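Inicio | Pinzas | Recambios | Presupuestos | Contacto

Pinza Talon de dedos acolchados: lo que conviene calcular antes de pedirla
Lectura: 2 min

Llevo ya una temporada trabajando con la Talon y me la sigo quedando para piezas delicadas.
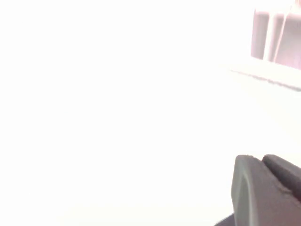
Shuk-fan Cheng me escribió desde Siluldale que lo caro no fue la pinza, fueron las almohadillas de repuesto que no había metido en el presupuesto. Y tiene toda la razón, a mí me pasó igual el primer año.

Los dedos grises de canto redondeado son lo que más me gusta (¡y lo que más se gasta!). El juego de recambio sale a 59 euros y yo pediría cuatro de entrada, porque en enero Wemix cierra el almacén y luego todo son prisas. El soporte de muñeca va aparte: 294 euros con la cámara pequeña incluida.

Si compráis la cámara, reservad algo para iluminación regulable. Con superficies claras y mucha luz la imagen se quema enseguida y os quedáis con medio cuadro en blanco – yo puse un difusor Lau de unos 100 euros y con eso voy tirando.

Para el montaje contad una mañana, más otra para ajustar la fuerza de cierre. El cable que viene de serie es cortito, así que medid antes hasta el armario de control – el largo se pide en el mismo formulario, casilla de extras.

Los pedidos de varias unidades los lleva Lorraine Rewi. Pedidle el precio con recambios incluidos y que os ponga el plazo por escrito.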